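Stillumell Support Desk
Ticket 933: Snack restocking task, fingers missing or dropping packets
Opened by: Roland Sugden
Handled by: Zachary Vachon
Status: Open, waiting on customer
Product: Lindis hand grippers, pair

Roland Sugden, 8:40 am
Good morning, and thank you for the quick help last January, we're all still grateful for it. I'm writing with a smaller trouble this time. We're working through our list of ordinary chores to see which ones a machine could take over at Nasenmont, and we've come to the snack box. You would think folding towels would be the hard one, but no, it's the snacks! The chore is to take one wrapped packet, set it down on the table, and later put it back. Out of 300 tries I have far too many where the fingers close on the packet and it slides right out again. It happens on both sides, left and right. I've wiped down the pads and checked the cables, and I restarted the Nguyen software twice, just to be thorough.

Zachary Vachon, 9:25 am
Hello Roland, lovely to hear from you again. Before we go hunting for anything complicated, could you open the fingers over the bare table and take a look at the inner faces of the pads?
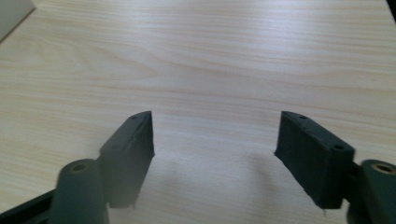

Worn pads are the first thing I'd suspect with slippery wrappers. Once the gripping face gets rough and starts to fray along the lower edge, it touches the packet in a few spots and leaves the rest to luck. A towel or a sponge will forgive you for that, and a shiny wrapper won't. Please also run the open and close check 10 times with nothing between the fingers and tell me whether the tips meet evenly.

Roland Sugden, 10:15 am
Did the check. The tips met evenly every time on the right. On the left they were a hair off in 4 of the runs, always when I closed fast. I do see some fraying, now that you have me looking for it. I hadn't thought of it as wear, I thought they just came that way (my eyes aren't what they were).

One more thing I should have said at the start. The packets on top come out fairly well. It's when the pile gets lower, or when I go for the foil ones in the bottom opening, that it all goes wrong.

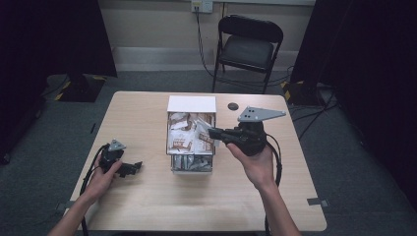
My wife can empty that box while talking on the phone and never look at it once, so I keep telling the team we have a way to go yet.

Zachary Vachon, 11:05 am
That helps a great deal. I think we have two separate problems, so let's take them one at a time.

1. Pads. I'm sending a fresh set for both grippers. Swap the left ones first and repeat the closing check, slowly and then fast.
2. Approach. Come at the top packets from the side and pinch a sealed edge if you can find one. Leave the foil ones for a separate run and log those on their own.

As for your bigger question, whether a machine is ready to do this chore, I'd say it's close on a full box and a good way off on a half-empty one.

Roland Sugden, 11:30 am
Understood, and thank you kindly. I'll split the log this afternoon and write back when the pads arrive. Please leave the ticket open.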